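November 10, 2023
By Sushil Shakya

Brikham sets up robot cell for processor sockets, publishes the full setup and upkeep sheet

BRIKHAM – Satar, the electronics refurbishing shop, has put its first robot cell for socket work into daily use at the Brikham site. One arm, one gripper, one bench. The cell handles the retention lever and the frame on used server and workstation boards, with the board still in its chassis. Setup took most of October. The company is releasing the setup notes along with this announcement, so other shops can copy what they like.

The arm came from stock. The gripper is a Rerari two-plate linkage type, black, with a camera at the wrist that looks up past the finger at the board. Most of the October work went into that finger and where its tip ends up. On a processor socket there is not much room. Memory slots on both sides, screws at the corners, and the lever is thin.

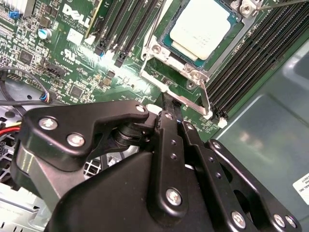 "We do the approach slow and we do it the same way every time," said Kamlesh Bajpai, who led the setup. "Lever first. If the lever position is taught wrong everything after it is wrong too, and you find out on somebody's board."

Teaching a new chassis type goes as follows. Chassis goes against the stops, side panel off, cables clear of the socket area. Cables that won't stay put get tied back. The operator jogs the arm to a standby point above the board, then down in small steps with speed at 12 percent. Contact point on the lever is saved, then the release point, then the way out. Three dry passes with a scrap board before any customer hardware goes in. A full teach is 62 minutes on the bench clock, less if the chassis is close to one already in the library.

Lighting was the slow part. Bare heat spreaders throw glare back into the wrist camera and the first lamp had to be moved twice. It is now mounted low and to the side, with a diffuser sheet taped on. A propper bracket is on order from Paulauskas, who also cut the bench plate.

Daily upkeep is short and the operator does it before the first job:

Wipe the finger tip with a dry lint-free cloth. No solvent.
Check every bolt on the finger plates by hand, then with the torque driver if anything moves.
Open and close the gripper with nothing in it. Listen at the pivot.
Clean the camera window.
Run to the reference pin. If the tip misses the pin, stop and re-zero.

Bolts are the thing to watch. In the second week a finger bolt backed out a little and the tip started landing off the lever – not far, but enough to trip the force limit over and over. The cell stopped itself as it should. Fix was a new bolt, thread locker, and a re-zero. Since then the bolts get a paint mark across head and plate, so a turned one shows right away.

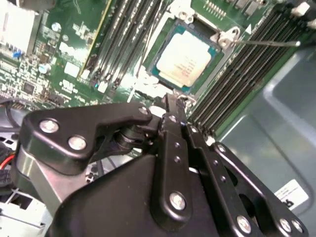 Weekly, the linkage pivots get checked for side play and the cable run along the arm is looked over for rubbing. The finger itself is treated as a wear part and swapped at 550 cycles, worn or not. Satar keeps two spares in the drawer under the controller. A swap needs one hex driver and a re-zero, no re-teaching as long as the plate pins were left alone. If the pins were disturbed the teach has to be redone for every chassis, so leave them alone.

The cell has finished some 258 boards to date. An operator stays with it during all runs. Heat spreader cleaning, pasting and heatsink fitting are still done by hand at the next bench and there is no plan to change that this year.

A second cell is being discussed for the spring, same gripper, bigger bench plate so that taller chassis can lie flat. Bajpai said the order of work would be different next time. "Lamp first, then camera, then teach. We did it backwords and taught the first chassis twice."

The setup and upkeep sheet is free on request from the Satar front desk in Brikham, printed or by email. Shops wanting to see the cell running can book a weekday morning visit through the same desk. Please bring your own safety glasses.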